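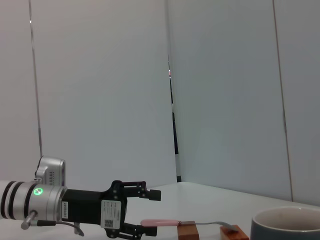 So I finally quit drinking coffee after lunch, and I have opinions. My sleep had been garbage since the move to Bullport (I'd lie there at 2 a.m. planning entire kitchen remodels for a kitchen I rent) and my sister kept telling me to try cutting the afternoon cup before I spent $300 on some fancy pillow. Fine. I tried it.

The first week was rough! Headaches by three, and I snapped at a very nice man at the Preltent bakery over a poppy seed roll. I went back and said sorry. He gave me the day-old rate, so I guess we're good.

Week two I switched to decaf, and I'd always been a snob about it, but the dark roast from Lambrakis is pretty decent if you use more than the bag says and don't let it sit.
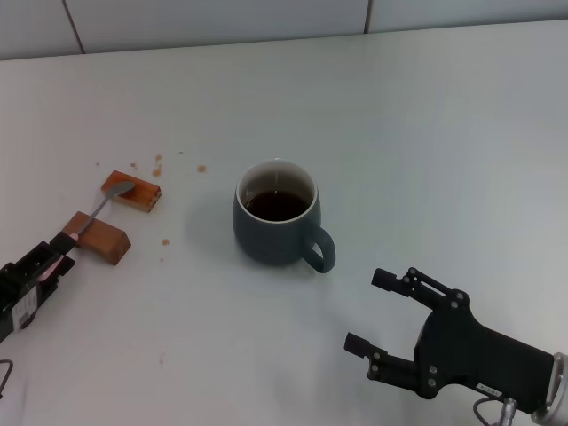
Lertchai Klinhom wrote in after my last post to say that decaf never did a thing for him, and what worked was moving his first cup later, to ten or so, and skipping the second one entirely. I can't do ten. I've got the dog out by six and I need something in me before I'm trusted with a leash.

Anyway, I'm asleep by eleven most nights now, and I only woke up once last night, when the neighbor's truck wouldn't start. Next up is the phone in the bedroom, which I'm dreading way more than the coffee. If you've got a cheap alarm clock you like, leave it in the comments!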